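# About Hurnix

Hurnix is a small film club and a website with film reviews. We show films in a rented hall in Gerkby, and we write about what we watch, the old films and the new ones. If you came here from a search engine and only wanted to know who is behind the reviews, the short reply is: a group of people who could not stop talking after the movie was over, and so decided to write it down.

## How we began

The first screening was held in August, in a room above a bicycle shop. There were 16 chairs and a white wall. We showed a spy thriller from the sixties with subtitles which we had prepared ourselves, and some of them appeared too late. In the second half the sound was also too quiet. Still, people stayed afterwards to argue about the ending, and somebody asked when the next one would be. We had not planned a next one.

After that winter we moved to the Brostuvden hall, where we are until today. It has 256 seats, a real screen, and a projector that we have learned to treat with patience. The hall was built for concerts, so the sound in the front rows is very strong. For musicals we recommend the middle.
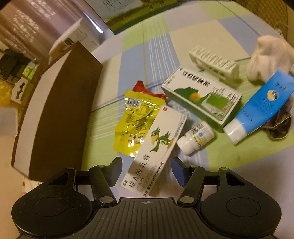
*Checked cloth on the table, Gerkby.*

## What we show

We like series and seasons. One film alone is good, but three or four films by the same director, or with the same character, tell you more about how the cinema was changing. Our longest season had 21 films and followed the secret agent movie from the silent period to the present. It was too long, to be frank. Attendance became thin after the eighth film, and those who stayed to the end still speak about it as if they had climbed a mountain together.

Since then we keep a season to six films at most. In the last years we had these:

- Heist films in which the plan goes wrong early
- Remakes shown together with their originals, on two evenings in a row
- Northern crime stories, mostly with snow
- Debut films by directors who later became known for something very different

We do not show trailers. We start at the time that is printed on the program, and there is one break of 15 minutes only if the film is longer than two and a half hours.

## How we write reviews

Every review on this site is written by a member who has seen the film from beginning to end, in a cinema if it was possible. We do not give stars. For a time we did, and we noticed that the readers looked at the stars and left the page, and the writers were spending more time on the stars than on the text. Now there is one line at the top which says for whom the film could be interesting, and then the review itself.

We warn about spoilers when the review speaks about the last third of the story. For films older than 30 years we do not warn. This rule has brought us more letters than any other, and we keep it anyway.

Two members read each text before it is published. One reads for the facts: the dates, the cast, the order of the scenes. The other reads for the language, as many of us write in English as a second or third language. If you still find a mistake, please tell us. We correct it and put a small note at the bottom, so that the readers can see what was changed.

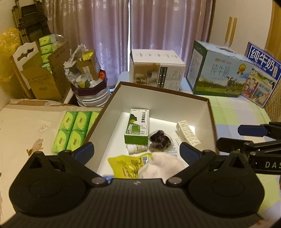 We pay for our own tickets. When a distributor invites us to a press screening, we say so in the first paragraph of the review. We have never taken money for a text, and there is no advertising on the site. The costs are covered by the membership fees and by the door money from the screenings.

## The Harawira shelf

Our library of film books and discs is called the Harawira shelf, after the name that was painted on the old bookcase when we received it. By now it fills a wall. Members can borrow 2 items at a time, for one month. Please return discs in the right case — we have lost more evenings to this problem than we like to admit.

The part about film music is the strongest, with several printed scores. The part about animation is weak, and we are glad to hear from anybody who has books on this subject and needs the space at home.

## Becoming a member

You can come to any screening without being a member. You buy a ticket at the door, in cash or by card. Membership is for those who want to borrow from the shelf, vote on the next season or write for the site. New writers begin with a short review of a film they have chosen themselves, and we answer each one with comments, also when we do not publish it.

The form is at the desk in the Brostuvden hall on every screening night, and it can also be sent to you by mail. The desk opens 45 minutes before the film.

*Page last updated: Apr 25, 2024*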